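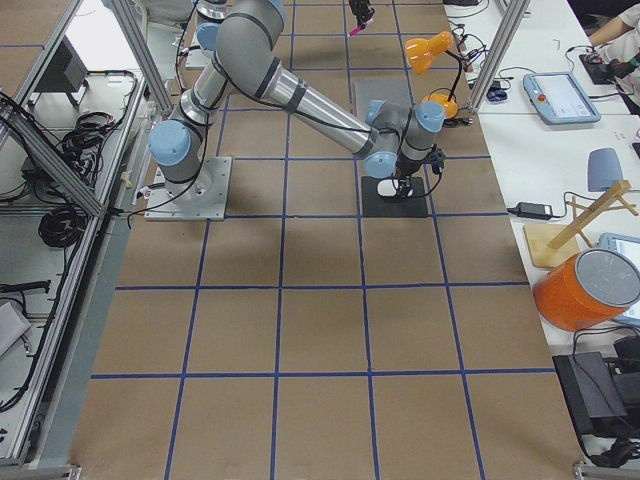

Yupanqui replied that the declarations of conformity opened fine on their side, but every one still named the old edition of the pipe standard, and their customs broker would not release the load until that was fixed.

Ticket: Wrong standard edition on export declarations
Product: Zonia Compliance, document module
Reported by: Mondirlow, quality office
Priority: High
Status: Closed

Problem
We make extruded polyethylene pipe and fittings. Our templates in Zonia were moved to the new edition of the standard in January. Declarations for domestic orders print with the new edition. Declarations for export orders print with the old one. The order screen shows the new edition in both cases, so we did not catch it before the papers went out. The first order affected was 391 lengths of pipe for Yupanqui.

Steps already tried
Cleared the document cache and printed again. Same result.
Made a new export order from scratch with the same item. Same result.
Changed the destination country to domestic and printed. New edition shown.
Changed it back to export. Old edition shown.

Reply from Zonia support
Please send the template ID and the item master export for one pipe item and one fitting. Also check whether the export template has its own reference table. In older setups the table was copied per market and does not follow changes made in the main one.

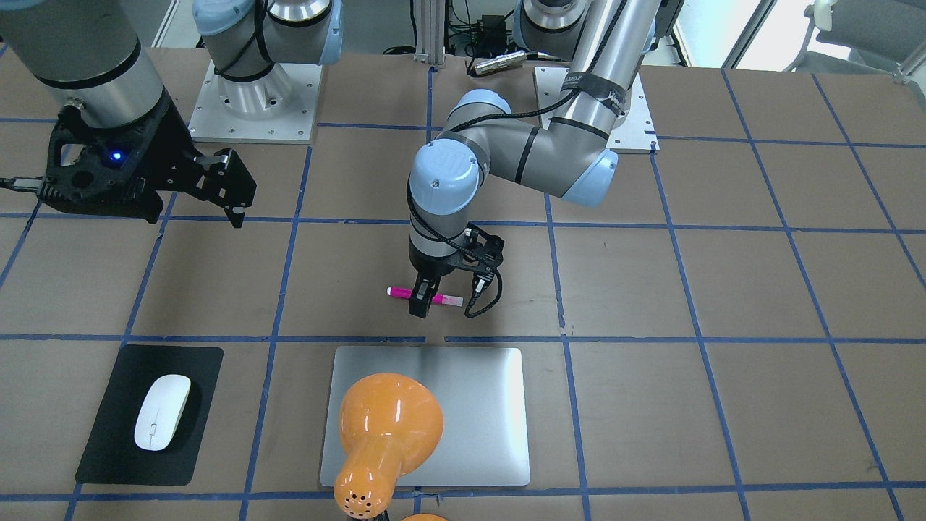 Left arm holding a pink marker over the work table

Reply from Mondirlow
Files uploaded. There is a separate table called EXP_REF. It has 1,329 rows. The pipe items in it carry the old edition and a last-changed date from before the template move. We do not have rights to edit it.

Reply from Zonia support
EXP_REF is the cause. The export template reads it first and only falls back to the main table when the item is missing. We can do one of two things: update the rows, or remove the table so that all markets read the main one. If you remove it, any market-specific wording goes too. Please confirm with Darberg before choosing, as they set up your export texts.

Reply from Mondirlow
Darberg confirmed that the wording for two markets has to stay. Please update the rows and leave the table in place.

Reply from Zonia support
Update is running in batches of 100. The first batch stopped on an item with a blank material code. We filled in the code from the item master and restarted at 2:15 p.m. The job then went through to the end. Please print a test declaration for pipe and for fittings.

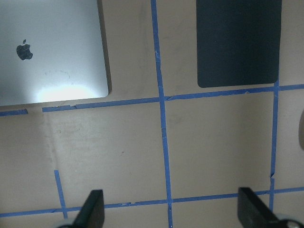 Test results
Pipe, export: new edition. Correct.
Pipe, domestic: new edition. Correct.
Fittings, export: new edition, but the test report number was missing.
Fittings, domestic: correct.

The missing number came from a field limit of 200 characters in the export layout. Support raised the limit and the number now prints. The Yupanqui declarations were issued again under the same order number with revision B, and the broker accepted them.

Still open
Mondirlow asked for a warning when the export table and the main table name different editions. Logged as a feature request. Until it is in place, run the reference comparison report after any template change and before printing export papers.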